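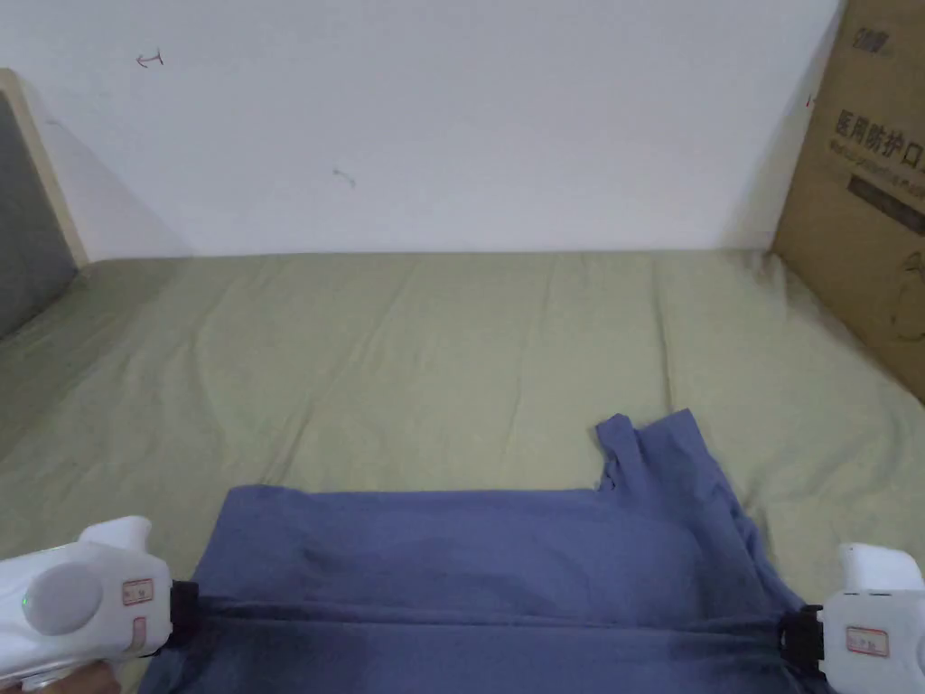 To: Residence Services list
Subject: Re: Folding standard for shirts and storage on beds, Dreltonside

Dear colleagues,

Thank you to those who commented on the draft linen guidance. I reply below to the points raised by the Stevberg office.

On December 2, the Stevberg office wrote:
> Section 4 tells staff to fold shirts on the bed, but it does not
> say whether the bed should be cleared first. Our rooms are small
> and cartons often end up on the mattress. Are we expected to
> move them? Also, does the Leclerc method still apply to
> cotton shirts?

The bed remains the approved folding surface in rooms without a table. The fitted sheet should be pulled smooth, and the shirt laid flat and squared before the first fold is made. Cartons may stay at the back corner against the wall for the duration of the task, provided that the space needed for the garment is free. They are to be moved to the shelf or the storeroom before the room is signed off.

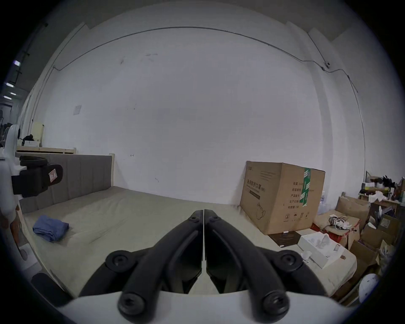 Room at Dreltonside: folded blue cloth at left, mask carton and smaller boxes at right.

Small boxes and cups should not be left on the sheet overnight. Boxes stacked on the floor beside a bed must leave a clear path, and loose cables should be coiled and tied before they are put away.

The Leclerc method continues to apply to cotton shirts. Knitwear will be covered separately in Section 5.

The current linen count for the residence is 2,664 pieces, of which 1,068 are sheets. The supplementary order placed with Jovex covers a further 85 fitted sheets. Offices that have not yet returned their count forms are asked to do so before the order is closed.

Further comments on Section 4 should be sent to this list, with the paragraph number in the subject line. The revised text will be circulated once they have been reviewed.

Sincerely,
Ketill Steinarsdóttir
Residence Services, Dreltonside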